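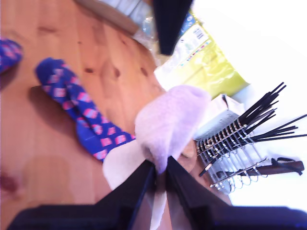 Pollberg, Jun 8, 2024

Filed under: Grippers / Household handling / Data cards

Kerr socks set: data card

Kerr holds 769 short clips of two-finger grippers handling socks on a pine tabletop. We made it to check the claim, repeated in every Sellent leaflet, that their flat black fingers can manage "any soft item". We had doubts in January and still have most of them.

What is in it: plain white socks, patterned blue ones, a few darker ones. Clips run up to 30 seconds. The fingers close in a V, so cloth tends to bunch between them, and a bunched sock is easy to count as a good grasp. Our labels keep "held" and "held in a usable way" apart. Please don't merge them to get a nicer score.

The Clornix controller was run on 5 force settings. We saw little to choose between the middle three and would not trust a ranking drawn from this set alone.
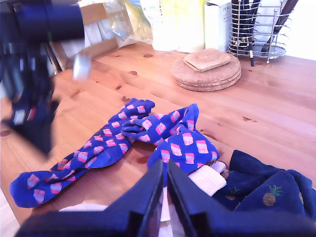
Can the set be used to compare Sellent fingers with other makes?
Only with care, as every clip uses the same finger shape and there is nothing here to set it against.

Known faults

- Light from the window side washes out white fabric. Edge labels on white socks are weak.
- Kitchen things stay in view behind the table. A model may learn the room.
- Pairs that overlap were labelled by one person, once.
- 6 clips have no force log. They are still in the index, marked "nolog".

Version 2 will drop the overall success figure, which we no longer think means much.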